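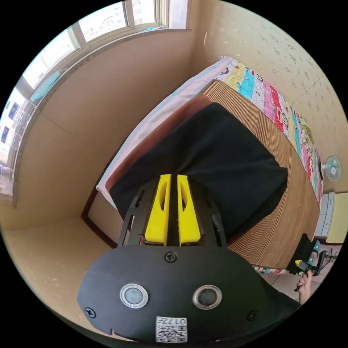 Kyung-tae Pyo wrote overnight to say that my weather compensation curve is too steep, that the short cycling follows from it, and that I should stop adjusting valves until the curve is right.

February 17, 2026. Read the email twice before breakfast. He has seen the Akance export for the last 29 days, so he is not guessing. The compressor starts far too often once it is mild outside. I had put that down to the bedroom circuits being throttled too hard, leaving the pump with too little open water to work against. Both can be true.

Electricity meter at 07:40 read 3,122. Heat meter over the same 29 days gives 2,480 kWh delivered. I haven't worked out the efficiency yet, as the immersion heater is still on the same supply and has to be subtracted by hand.

Went through the Erkholm manual again. The curve has two anchor points and an offset. Hanrahan set the cold end at 48 degrees when they commissioned it in July, when there was no way of testing it, and I raised the offset by two during the frost and never put it back. Took the offset to zero at 08:15. Lowered the cold end to 45. Left the mild end alone for now, against advice, so that I can tell which change did what.
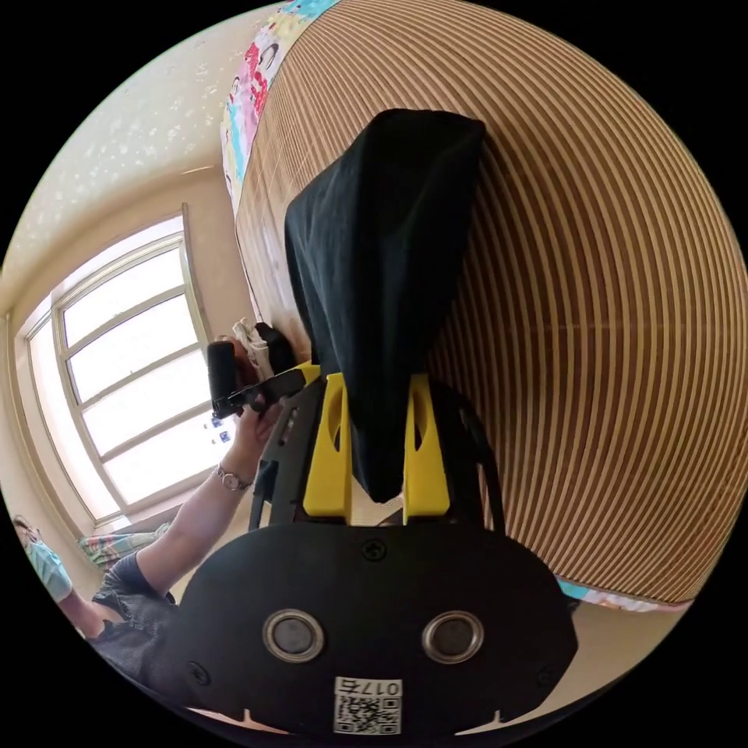 By 11:00 the flow had settled at 36 and the return at 32. One start in that time. The kitchen held at 19.5. The landing dropped by half a degree, but the landing radiator is undersized and always has been.

The Talgate valves are the next question. They are fitted on every radiator, including the one in the same space as the hall thermostat, so two controls are arguing over one temperature. Took the head off that radiator and screwed the plain cap on, fully open. The pin underneath was stiff and needed a few pushes with the flat of a spanner before it moved freely. Should have checked it in the autumn. Made a note to do the others.

Bedrooms: opened all of the heads to 4, which is more than anyone wants to sleep in at the present flow temperature, but with a lower curve they should end up near 18. If they go over 19 I will trim the lockshields instead and leave the heads open.

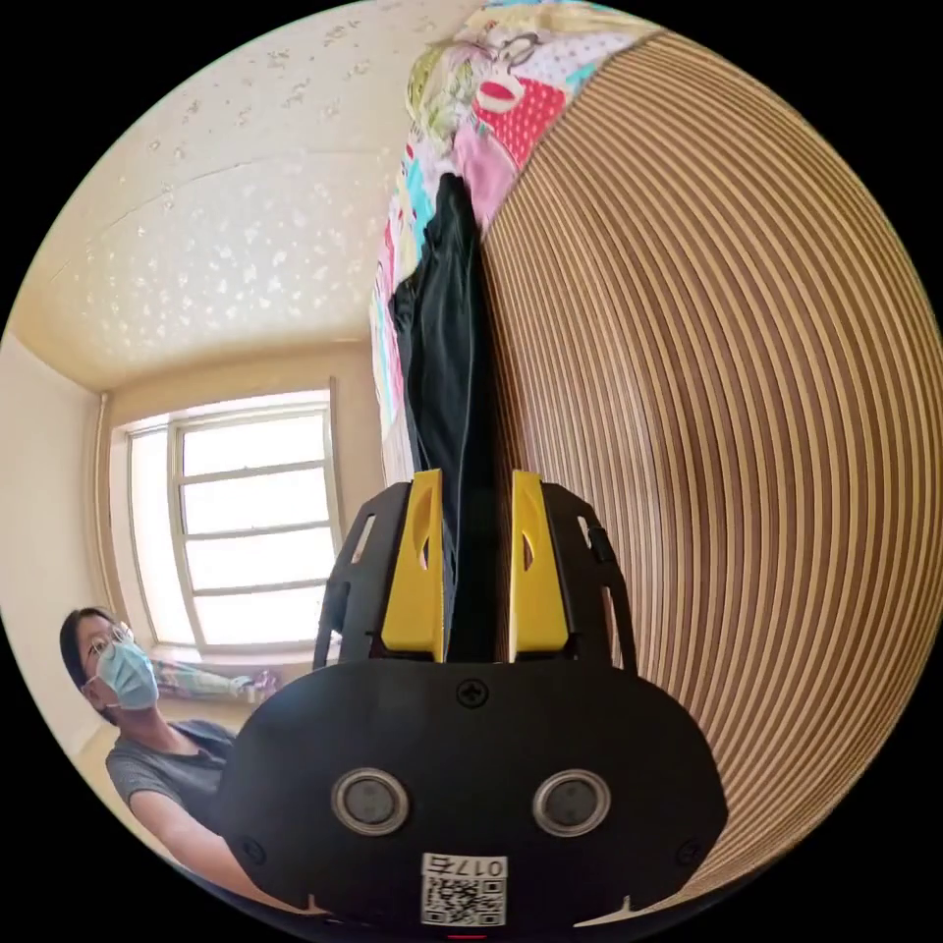
Patchwork quilt, with the window over to the left.

Topped the system up to 1.4 bar at 14:30. It was at 1.1, and I have no record of when it was last filled. The expansion vessel was sound when tapped, for what that test is worth. Bled the bathroom towel rail, a small amount of air, then clear water.

Rang Hanrahan about the buffer tank. The office says its bypass can be closed but wants an engineer to do it. No date offered. Asked for the pipe drawing in the meantime.

20:50. Outside 6 degrees, flow 35, three starts since midday. Replied to Kyung-tae Pyo with the new settings and the afternoon's log. Mild end of the curve tomorrow, down by one degree only, then leave everything for a week.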